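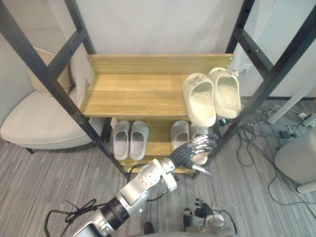
Zsófia Dudás said the arm should have gone limp the moment the hand lost contact with the control program, and that a hand which keeps squeezing with no signal is a safety matter even when the only thing in it is a slide. Her remark was entered in the log for the shoe-rack trials at the Nevham site, where work was halted after a hand failed to release on command.

The fault occurred during a tidying routine in which the robot takes footwear from a two-shelf rack and puts it back in pairs. According to the incident note, the right hand closed on a slide, lifted it clear of the shelf and then stopped reporting finger position. The arm controller did not treat the missing data as a fault. It held the last force value it had received and went on with the planned motion for 6 seconds, until the operator, Tiburcio Tlapale, pressed the stop button.

No one was hurt. The slide was marked across the strap and has been withdrawn from the test set. The fingers had to be opened by hand with the drive power off.

Inspection of the hand found no broken parts. The cause was traced to the data connector at the wrist, which had worked partly out of its socket. The cable at that joint is routed with little slack, and the reach to a low shelf turns the wrist close to the end of its range. In that position the cable pulls on the plug. Bench checks repeated the loss of signal at a wrist angle of 90 degrees and at no smaller angle.

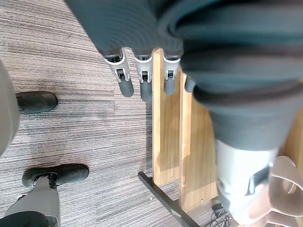 A second finding concerned the software. The hand driver, supplied under the project name Muken, has a watchdog timer that should cut finger current when position data stops. The timer was set to 300 milliseconds in the test build but had been left disabled in the build loaded for the trials. The change was made during earlier work on slow connections and was not reversed. The release checklist did not include the setting.

Elvia Palacios, who signed the incident note, classed the event as a control failure with no injury. Under site rules that class requires a stop on all powered hand work until the correction has been tested by a person outside the group that wrote the code. Uriel Villaseñor will carry out the test.

Three changes have been ordered. The wrist cable will be replaced with a longer one held by a locking connector. The watchdog will be switched on at startup and can no longer be turned off from the settings file. The arm will also stop, with brakes applied, if either hand fails to report.

Driving and camera work may continue with hand power disconnected.

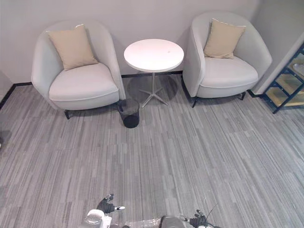 Nevham Robot Safety and Test Department
Posted 15/08/2021

The corrected build must complete 135 grasp and release cycles without a lost signal before the shoe-rack routine is run again. Cycles will be split between the upper and lower shelf positions, with the connector pulled on purpose in part of the run to confirm that the fingers open. A single failure returns the count to zero.

The same driver is used on the Zavala arm. That unit has been checked and its watchdog was found switched on. Its wrist cable will be replaced at the next service in October.

Questions about the stop order go to Colleen Caron.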